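Hollby Repair Evenings: progress report to the Nosturham Fund
2019-12-14

Attendance

The sign-in sheets show 147 visits since the grant began. I would treat that number with care. It counts visits, so a person who brought a toaster, went home and came back for it appears twice. The application promised to reach "the whole neighborhood," and we have no evidence that we are doing so. Most addresses on the sheets are within a short walk of the hall.

Tools and supplies

The Trustano starter kit was bought in October. Hand tools get steady use. The soldering station does not, and I doubt we needed it. Glue is the one thing we keep reordering.
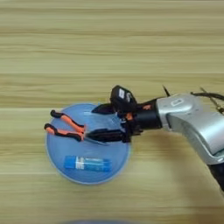

Money

The grant was 1100 dollars and we have spent 1000. On paper that looks tidy. In practice it leaves very little for the spring, and hall rent was left out of the original budget altogether. The Amarasinghe hardware store offered a discount on small parts, but only on orders larger than any we have placed, so the saving listed in our last report should be struck out.

Are things getting fixed?

We said we would track this, and we have done it badly. The form has a box marked "repaired," and people tick it on the way out the door. When we called back a sample of lamp owners, 3 told us the lamp had quit again within days. The form says nothing about that.

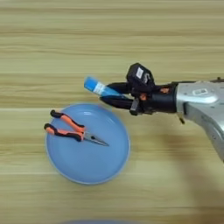
I would like to drop the box and replace it with a phone call a month later, even if the results look worse. The waste figures in the application should go too. They assume every item we touch would otherwise have been thrown out, and several visitors told us they would have just kept the thing in a closet.

Next period

We are asking to move the unspent money to rent. We are not asking for more until the call-backs are done.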